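Home | News | Schools | Community | Events | Contact

Whitfield adults head back to class on Tuesday evenings

14 shares | 3 comments

If you have ever said you were going to learn something new one of these days and then let another winter slip by, the people at the Whitfield learning center would very much like to meet you. Their evening program starts up again in November, and it has grown quite a bit since last year, with 13 courses on the list and room for 82 students in all.

Radoslava Pešek, who taught high school art for most of her working life, is running the drawing class again (bring your own pencils, she asks, and an old shirt if you're fond of your good ones). Woo-jin Ryu has beginning Korean, and Banafsheh Nikzad is taking on a brand-new course in writing family stories, which already has a short waiting list.

"People come in the first night and tell me they were never any good at school," Nikzad said. "Then we get to talking, and they've got a whole book in them!"

Each course costs $40 for the full run, and anyone who finds that hard to manage is warmly invited to call the office and have a quiet word.

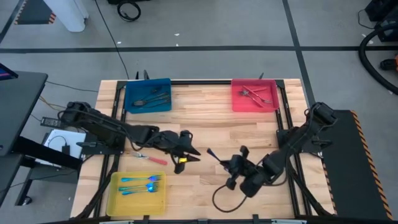
How to sign up

Stop by the front desk any weekday until 7 p.m., or call ahead and ask for Miroslava Hájek, who will happily talk you through the whole list.

Related
Dresitz school choir looks for new voices
Haruto Kawaguchi named reading coach
Library adds homework hour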